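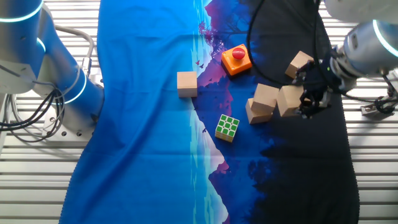 1/ Notes on printed fabric as a work surface, after a month with the Prumholm mountain mat. Mostly about color and wrinkles.

2/ Left part is royal blue. Then purple and magenta mountains with a pink and white reflection under them. The right third goes nearly black with faint tree shapes. One print, three very different backgrounds for whatever you set down.

3/ Plain wooden cubes read well on all of it. Light tan has no competitor anywhere in the print. If you only own one set of blocks, own that one.

4/ The Rubik's cube is harder. Green and yellow are fine on the dark blue. Turn a blue face up on the royal blue and the outline gets weak at the edges. Put it on the mountains instead.

5/ The orange box with the red push button can go anywhere. I tried it on the magenta slopes expecting trouble and found none. The gloss helps.

6/ Wrinkles. The mat was folded for shipping and came out of the bag with hard creases. Ironed from the back, low setting, no steam. The hard ones went. Soft ones come back in the blue every time the mat is moved.

7/ A soft wrinkle does nothing to a single cube. It does matter for a stack: the bottom block leans slightly and the top one goes on with an offset. Two high is fine. For anything taller, flatten the spot with your palm first.

8/ The table underneath is slatted aluminum. Thin fabric over ridges is less flat than it looks. I tested a Vukon felt underlay at 900 mm wide. Better for stacking, but it creeps toward the edge over a day. Removed it.

9/ Edge finish: the dark end is scalloped. Looks fine. Harder to square up against a slat than a straight hem would be. I line up the print by eye and leave it.

10/ Washing: once, in October, cold, hung to dry. No visible fading. I checked the magenta against an unwashed offcut – same.

11/ Still open: whether the small bird silhouettes matter. They are dark, small and near the slopes, and from across the room I have twice taken one for a crumb.

12/ Next mat is a plain gray from Cludura, item 1017. Same blocks, same button, same Rubik's cube. Will post the stacking comparison in this thread, 20 two-block towers per mat.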